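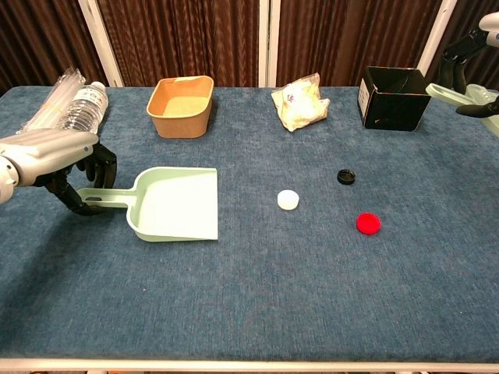

Two-arm cleanup tasks: what rules do you use for resetting the table?

Posted by wukton_bench in Robots and Automation > Good practice

We run a humanoid upper body at a small lab in Lenddale. The current task is tabletop cleanup with a dustpan and brush: sweep up bottle caps, put the larger trash in a box. Three people take turns as operator and everybody resets the table their own way. One puts the caps back in the same spot every time, another throws them down wherever. We have 745 episodes so far and I don't know how many are usable. Is there a standard for this, or do people write their own? Also, can the person resetting reach in while the arms are holding position? It would save a lot of time.

3 replies

Hsiu-ying Liao
I don't know of a published standard for the reset part. Most places write one page and tape it up. Ours says:

Caps go in the open middle of the table, new positions each episode. At least one hand width from the edge.
Mix cap colors. If you only ever use one color you will find out later that it mattered.
Bags, bottles and bowls can move between episodes but stay on the table surface. No liquid in any bottle.
The trash box stays on the same side for a block of 100 episodes, then changes.
Dustpan and brush start within reach of the hand that will use them. Write down which hand.
If an operator drops a tool and picks it up again, keep the episode and tag it. Don't delete it.
Initials of whoever did the reset go in the log.

For the ones you already have, pull a sample and look at the first image of each. We did that on a project called Avemance and threw out around 19 percent, mostly for caps in identical positions.

On reaching in, see below, I'm sure somebody will answer that properly.

Milan Lambrechts
No, don't reach in while the arms are holding. Holding position means the motors are powered. A dropped connection or a bumped controller can move the arm, and the fingers can close on you. Look at ISO 10218 and at your own risk assessment, which you should have in writing before anyone stands at that table.

What we do at Martens: operator parks both arms, says "parked," presses the stop. Only then does the second person step in. When they are back behind the line they say "clear" and the operator releases the stop. Same words every time. It adds 4 seconds or so per reset once people are used to it. The person resetting wears no lanyard and no loose sleeves.

cartwheel_d
we just use a long grabber stick for the caps and don't stop the robot. never had a problem

Milan Lambrechts
A stick is still reaching in. I would not put that in a procedure.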